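Skultdale
Everything off the coffee table goes in one orange box. Judge me. 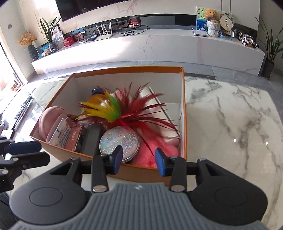

Glitter, feathers, plush. A system.

Nina
Glitter under a feather toy? Brave. Mine got its own drawer after February.

Marneck
Disagree. One box is fine, drawers are where toys go to be forgotten. I have 32 of them.

Skultdale
Drawers or toys?

Marneck
Yes.

Festance
Sort on the counter first. Plush in a pile, small boxes apart.

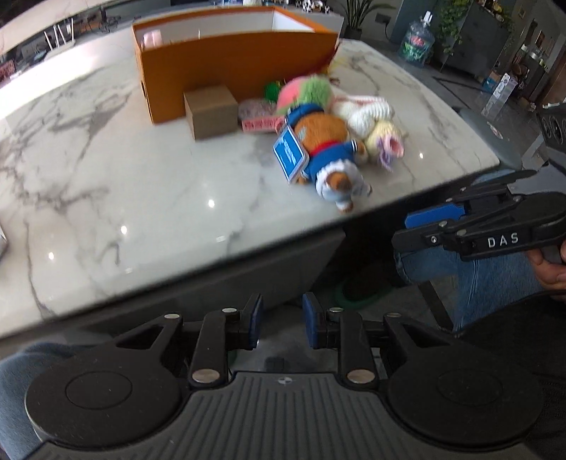 Plush to the right, orange box at the back

Nina
That pile will be there at 7.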